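Banc d'essai : deux paires de doigts comparées à l'atelier de Clerkgate

Depuis février, l'équipe de Mervin Petrenko compare deux paires de doigts pour nos pinces : les doigts droits que nous utilisons depuis le début, et les doigts pointus dessinés à Sornasdale. Comme objets d'essai nous avons pris des mesures de cuisine en plastique, qui s'emboîtent les unes dans les autres. C'est un objet difficile, parce que les bords sont minces et très proches.
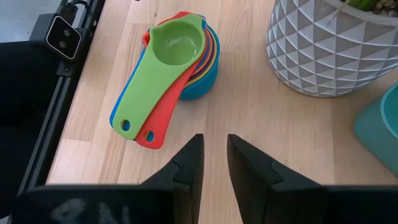
Les doigts pointus entrent mieux entre deux manches. En revanche ils demandent une approche plus lente, et le réglage de l'ouverture doit être refait après chaque changement d'outil. Nous avons enregistré 1250 prises avec les doigts droits et 2885 avec les pointus, les deux bras étant commandés par le même contrôleur Prins.

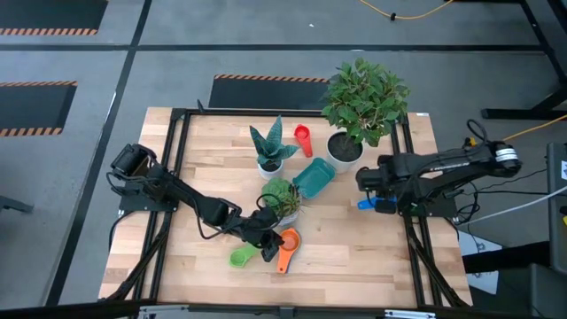
Pourquoi garder des plantes sur la table ?
Elles obligent le bras à choisir un chemin, et les feuilles cachent une partie des objets aux caméras. Sur une table nue, les deux modèles donnaient presque le même résultat.

La caméra du poignet reste la plus utile pour les derniers centimètres. La caméra fixe sert surtout à comprendre les échecs, quand on revoit les essais le soir.
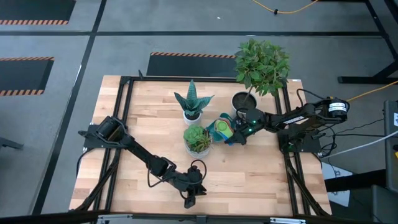
Ce qui reste à faire

Il nous manque encore la série avec les mesures posées en désordre. Mervin voudrait aussi essayer une force de serrage plus basse, car le plastique glisse moins que nous le pensions.
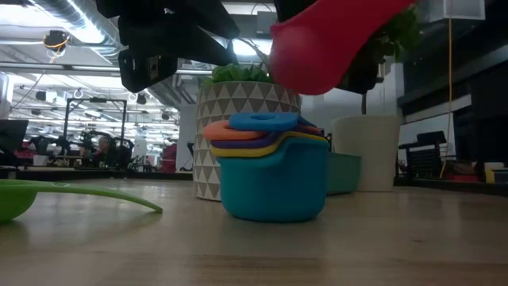
Quand pourra-t-on voir les essais ?
Une démonstration est prévue à Jamelbridge le 17 juillet 2024, à 14 heures. Il y a 13 places, à réserver auprès de Mervin.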